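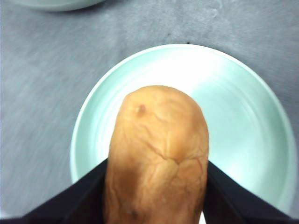
A potato held between the gripper fingers above a pale green plate.

Progress report to the Barros Fund: Good practice for two-arm kitchen handling
29th August | Despina Stergiou, Programme Lead, Lernon

This report covers the second period of the grant. It sets out the progress made on the draft code of practice for robot arms handling food and cookware on a shared worktop, the changes agreed with our partner at Tristley, and the matters on which we ask for the Fund's view before October.

The draft now has 30 clauses. The previous version was longer, and several of its clauses repeated one another in slightly different words. Ruwan Akanda has merged these and has rewritten the remainder so that each clause contains a single instruction to the operator. Readers at Tristley had told us that they were often unsure whether a sentence was a rule or a piece of background, and the two are now kept apart on the page.

During the period we recorded 930 supervised runs of the lid and food task. A run is recorded whether or not it is completed, and the log must state who was supervising and who had charge of the stop control. Logs with either name missing are set aside and are not used in the figures we report.
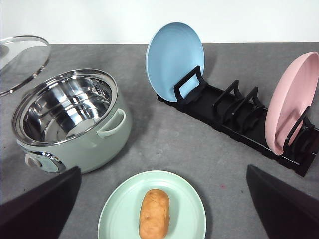 WORKTOP AND LAYOUT

Section 2 of the draft deals with the state of the worktop before any arm is powered. The operator checks that the pot, the plates and the dish rack are in their agreed places, and that the ground between them is clear. Items that are not needed for the task are removed. A plate standing in a rack is treated as part of the layout, and its position is entered on the set-up sheet in the same way as that of the pot.

We had first proposed marking positions on the worktop with tape. Chih-ming Cheng objected that tape is moved, lifts at the corners and is seldom replaced in quite the same place. The clause now asks for a reference photograph, approved by the supervisor and shown beside the live view during set-up. This has been in use at both sites and we intend to keep it.

Food is covered separately. Each piece is looked at before use and replaced if it has split so far that parts may come away in the grip. Food that has been handled by an arm is not eaten, and the waste container is labelled accordingly.
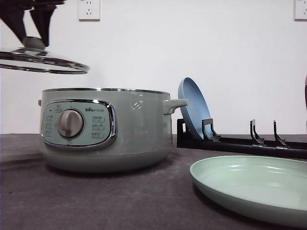

Glass lid gripped by its knob, clear of the electric cooking pot.

Section 3 concerns glass. A lid may be gripped by the knob only. It may not be carried over the edge of the worktop, and while it is in the air no person may reach into the working area for any purpose. If the supervisor has doubts about the grip, the instruction is to stop and hold — the arm is not to be opened until a person has taken the weight of the lid by hand. Anong Intarasuk prepared the wording after a training day at Tristley, at which three supervisors gave three different accounts of what "stop" should mean. The stop and the release are now defined as separate actions.

The present task does not call for heat. The draft nonetheless requires a cooking appliance to be unplugged for the whole of a session unless a separate permission has been signed. Tristley consider this too strict for later work, and we have agreed to return to the point once the current trials have closed.

Section 4 addresses two arms working over the same worktop and has taken more of our time than any other part of the draft. The main rule is that each arm is given a named area, and that only one of them may

enter the space above the pot at any moment.
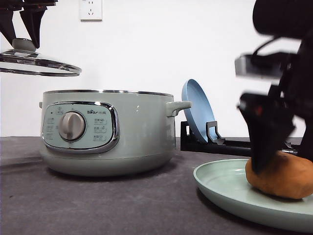
The second arm may carry on with its own work at the plate while the first holds the lid, provided that neither path crosses the other. Where the paths must cross, one arm waits. The order is written down beforehand and is not left to the operator's judgement on the day. Dexter Delacroix has asked that the waiting position be shown on the set-up sheet as well, and this has been accepted.

Spending remains within the approved budget. An amount of 3,000 set aside for outside review has not yet been used, as the reviewer at Gravon asked to see Section 4 in its settled form. We request permission to carry this sum forward.

We would also welcome the Fund's view on whether the code should be published with the set-up sheets attached, or whether the sheets should be held back until they have been tried at a third site. Comments may be sent to the programme office at Lernon.

2 comments | 0 shares

Contact | Reports | © Lernon | Back to top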